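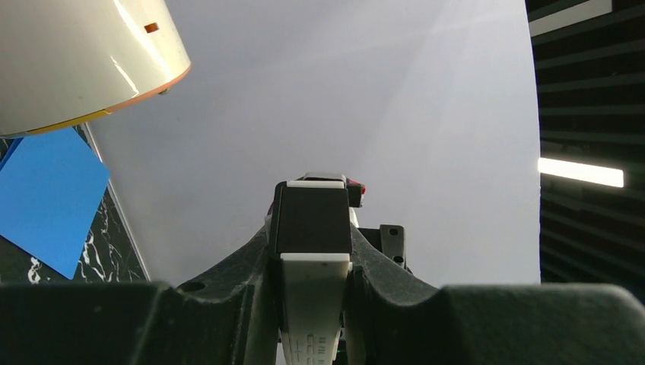
*A blue square on black marble.*

Szabolcs Orbán got off the bus at Dostmont with two bags and the key to his aunt's flat. She had left it to him in April. The stairs smelled of soup.

He opened the windows and sat down with her letters. Most came from Nisov, from a man named Radwan who wrote about the price of coal and his bad knee. The last one was five lines long. It asked if she would come before the snow.

Szabolcs looked up the number and called. A woman answered.

"He's 86," she said. "You'll have to speak up."

He heard a chair scrape, then slow steps.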